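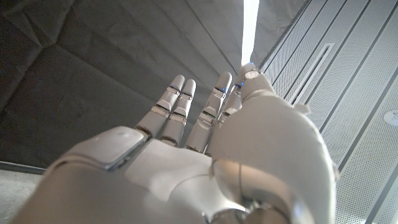
Last edited: Sat 30 October by moderator kirko_dach

Topic: Ceiling panels and light strip for a small workroom, fabric or metal?

nirnby_declan wrote:
Redoing the ceiling in the back workroom. One half is going to be dark gray padded fabric panels, the other half light gray perforated metal. I want a narrow light strip between the two. Has anybody lived with a mix like that? My main worry is glare when I'm at the bench looking up at something shiny.

eoin_d wrote:
Did this in January. The fabric side is good for noise. The perforated metal does very little unless you put wool behind it. I'd go all fabric if the budget allows.

mulcahy_a wrote:
Disagree with all fabric. It holds dust and you can't wipe it. Ours got vacuumed twice and still looked tired after two years. Metal you clean with a damp cloth and forget.

eoin_d wrote:
Two years with no cover cloth on it, I assume. Mine has a removable cover.

mulcahy_a wrote:
It had a cover. The cover is what looked tired.

florian.aubert wrote:
On the glare, a bare strip is harsh whatever panels you pick. Put a diffuser on it and a dimmer. Zolen sells one that clips on, I paid for 7 feet and used 5. Light surfaces suffer the most. Anything pale held up near the strip goes almost white on that side and you lose the detail.

nirnby_declan wrote:
That is what I'm seeing with the sleeves. I use handle sleeves that look like silicone, the tapered kind with an oval hole near the wide end.
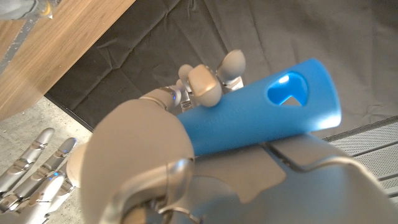
The blue ones have lettering raised on the side and I can't read it unless I tilt the thing around. Under the old tube lamp it was no trouble. So I may move the strip over to the wall side and keep the middle plain.

remi_s wrote:
Raised lettering needs light from the side. Moving the strip will help more than a diffuser. You could also get a cheap clamp lamp and leave the ceiling alone.

florian.aubert wrote:
A clamp lamp takes up bench space. I still say diffuser first, it's a ten minute job.

nirnby_declan wrote:
Bench is only 3 feet deep so no clamp lamp. I'll try the diffuser and move the strip if that doesn't do it. Still undecided on the panels. Breathnach quoted me over three weeks for the metal.

mulcahy_a wrote:
Three weeks is normal for them. Ask if they have offcuts.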